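4. Gravar demonstrações por controle remoto

Esta seção parte do princípio de que os dois braços já foram calibrados (seção 3) e de que você resistiu à tentação de pular a seção 3. Quem pulou pode voltar; o software Tlapale percebe e se recusa a gravar, com uma mensagem pouco simpática.

A tarefa de treino é modesta: pegar pacotes de salgadinho na mesa e colocá-los no cesto. Uma criança pequena aprende em uma tarde. O robô precisa de 100 demonstrações válidas, e a paciência fica por sua conta.

4.1 Preparar a mesa

1. Prenda o tampo à estrutura e confira os grampos.
2. Ponha o cesto ao alcance dos dois braços.
3. Espalhe os pacotes sobre a madeira. Deixe alguns sobrepostos. Pacotes alinhados com capricho ensinam o robô a trabalhar somente para pessoas caprichosas.
4. Afaste os cabos do percurso das garras.

Nota: use pacotes fechados. A garra Prillard fecha com convicção, e farelo nas articulações não é coberto pela garantia.

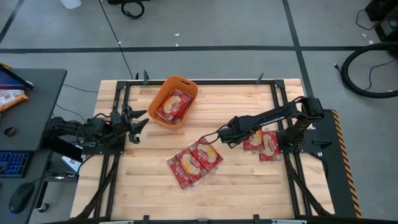
Gorkthorpe, abril

Os pacotes vermelhos no cesto e os que continuam sobre a mesa pertencem à mesma tarefa. Uma gravação pode começar com o cesto vazio ou já com alguma coisa dentro, e convém variar. Se todas partirem do cesto vazio, o modelo ficará perplexo no dia em que encontrar um pacote lá dentro.

4.2 Gravar

1. Ligue os controladores de mão e espere o sinal sonoro. São dois bipes. Um bipe só significa que apenas um braço acordou.
2. Leve os dois braços à posição inicial, com as garras abertas.
3. Pressione G no teclado para iniciar a gravação.
4. Conduza a garra até o pacote, devagar. O robô copia tudo, inclusive a sua hesitação, o seu tremor de café e aquela voltinha elegante que não serve para nada.
5. Feche a garra, erga o pacote, leve-o até o cesto e solte.
6. Repita com os demais e pressione G outra vez.

Duração máxima de cada gravação: 400 segundos. Se você chegar perto disso, descarte e respire.

CUIDADO: mantenha mãos, mangas e canecas fora da área de trabalho enquanto os motores estiverem energizados. Os braços não sabem que você está ali. Para interromper, use o botão de emergência; gritar não tem efeito registrado.

CUIDADO: não cruze os braços do robô acima do cesto. A detecção de colisão existe, mas atua depois da colisão.

4.3 Revisar

Após cada série de 14 gravações, abra o visualizador Fekport e apague as que tiverem:

- pacote derrubado sem nova tentativa
- garra fechada no vazio
- pausa superior a 6 segundos (o telefone tocou, sabemos)

Um pacote que cai e é recuperado pode ficar. O modelo aprende a se corrigir, habilidade que também faz falta a alguns operadores.

Para trocar o tipo de pacote no meio da série, crie uma tarefa nova no menu e veja a seção 5.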